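Jolum Parts Room
Bin and Tabletop Inspection, Station 9
Date: 1/18/23
Form 117

Mark each item OK, WATCH or FIX. Write a comment for anything other than OK.

1. Tabletop
Stable, no rocking when leaned on: OK
Surface free of splinters and raised grain: OK
Bin sits flat on the wood: OK
Comment: Wipe under the bin at the next change of blocks. Last cleaned in July according to the card.

2. Bin, outside and rim
Rim free of burrs: OK
Corners, no split seams: OK
Label readable: FIX
Comment: Label on the outside is peeling. Cinero has new ones in stock, order code ends in 79.

3. Bin, inside walls
Back wall: OK
Sloped band in front of back wall: WATCH
Side walls and near wall: OK
Comment: The back wall has small bright scuffs and dark specks low down, all cosmetic. The pale coating on the slope is worn through in a ragged arch and dull gray metal is showing. No sharp edge when checked with a gloved hand. Same wear was written up on the last form, so compare the two before deciding on a recoat. 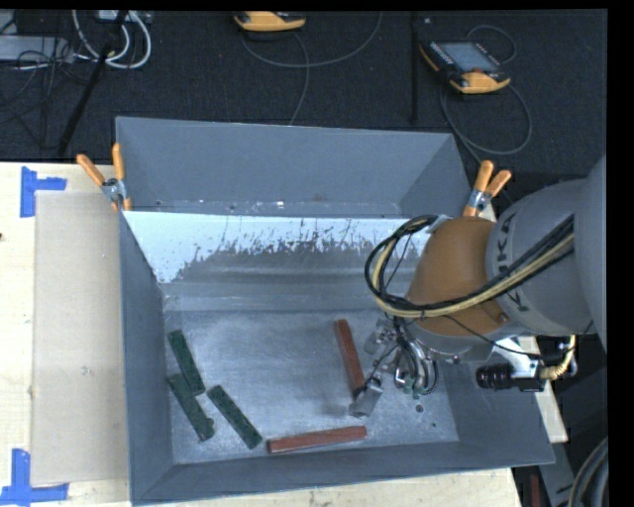
4. Bin floor
Scratches: WATCH
Standing liquid or grit: OK
Holes: OK
Comment: Floor is scratched and mottled all over. There is a small dark round spot on the right side. Checked from underneath, not a hole. Try the mild cleaner first. Do not use a wire brush on it.

5. Blocks
Count matches card (three green, two red): OK
Edges and ends free of chips: OK
Faces clean: WATCH
Comment: Dark speckles on the top face of one green block. Wipe it and look again. If the specks stay, set the block aside and take a spare from the Allby box. The green block with the rounded bump near one end goes back in with the others.

6. Reach and clearance
Cables tied and clear of the rim: OK
Stop button tested: OK
Floor mat flat: OK
Comment: Keep hands out of the bin until the arm is switched off and the tag is on the switch. This applies to picking out a single block too.

7. Load
Bin under posted limit of 100 lb: OK
Comment: None.

Result: Pass with comments. Items 3, 4 and 5 to be looked at again on the next round. Item 2 can be closed when the new label is on.

File the signed copy in the Jin binder, front pocket.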